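Tavudach 10 cordless rotary cutter, reviewed by Oona Keskinen

The Tavudach 10 is a battery fabric and cardboard cutter with a fixed guard and an octagonal blade. It replaces the older model, which had a removable guard and a habit of losing it.

Cutting. Felt, denim and single-wall cardboard go through cleanly at normal hand speed. Double-wall board stalls the motor unless the cut is started from an edge. Two layers of upholstery vinyl were fine – three were not. Fleece wraps around the blade shaft and has to be picked out with tweezers.

Battery. Rated at 900 mAh. I got almost 100 minutes of mixed use before the light turned red. Charging is by USB-C, and the tool will not run while plugged in.

Noise is moderate, with a thin whine at no load that drops under load. The trigger has a lockout that left-handed users will find awkward. Bogdan Jitaru, who is left-handed, gave up on it after one yard of canvas.
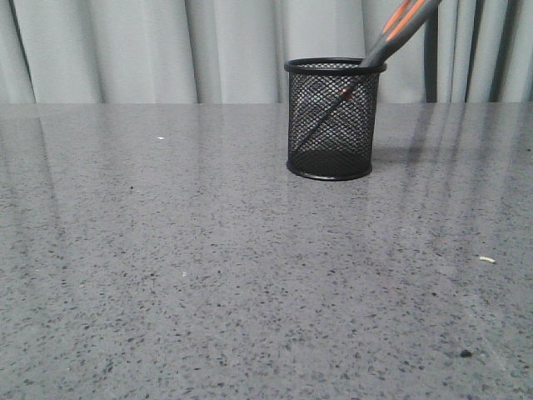 Storage is the weak point. The cutter has no stand and no hanging hole, and the rounded body rolls when laid on a worktop. Hand tools are easier in this respect: a plain mesh pen holder takes anything long and narrow, leaned at a slant with the upper part standing clear of the rim. The Tavudach is too thick in the grip for that, and goes in a drawer. Grarnby sells a wall cradle for the older model, but the new guard does not clear it.

Spare blades come in packs of 2. The hex key is included.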